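Teardown by demonstration vs scripted, our first numbers

slatbed_meg
Hi all, finally got some results off the Hostby rig. We trained one policy on 331 teleop demos of pulling parts out of old workstations (drives, cards, then the fiddly stuff), and ran it against the hand-scripted version in June. Learned policy got the hard drive out and into the grey tray on 86 per cent of tries. Pretty chuffed! 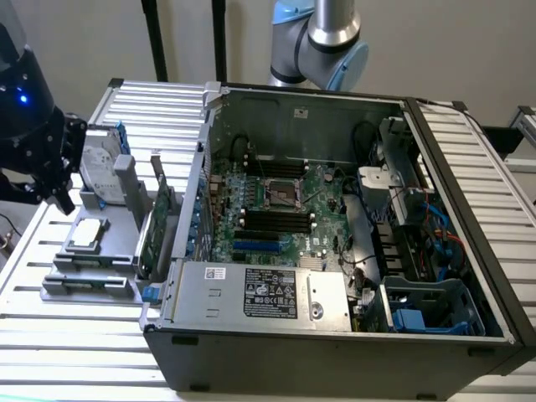

Tower on its side, parts tray at left.

tinsnips
Nice, but 86 per cent on one model of case? The Vekier lot scripted theirs and reckon they got through 700 units. I'd want to see a different chassis before I got excited.

slatbed_meg
Fair call, though they had every case clamped in the same spot. We shove ours a few centimetres either way between runs and the script falls in a heap.

kelpie_loop
I'm with tinsnips on the chassis thing. But the El-Sayed method (wrist view plus a fixed view) does help heaps with the small latches, at least in our lab. Drop the wrist view and ours just pokes at the metalwork.
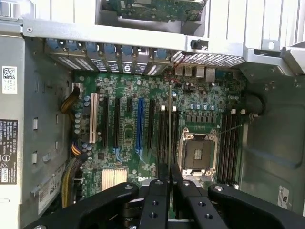
Do you need a force sensor at the wrist for this kind of work?
Depends on the part. Drives on plastic caddies are fine on vision and motor current, but I'd want one for memory or anything with a stiff latch.

tinsnips
Motor current is rubbish on our arm, way too noisy. Each to their own I guess.

slatbed_meg
Ours is filtered pretty hard. Next lot of demos will be on a different colour and make of case, so you'll get your test, tinsnips. Will post it under the Flolulport thread.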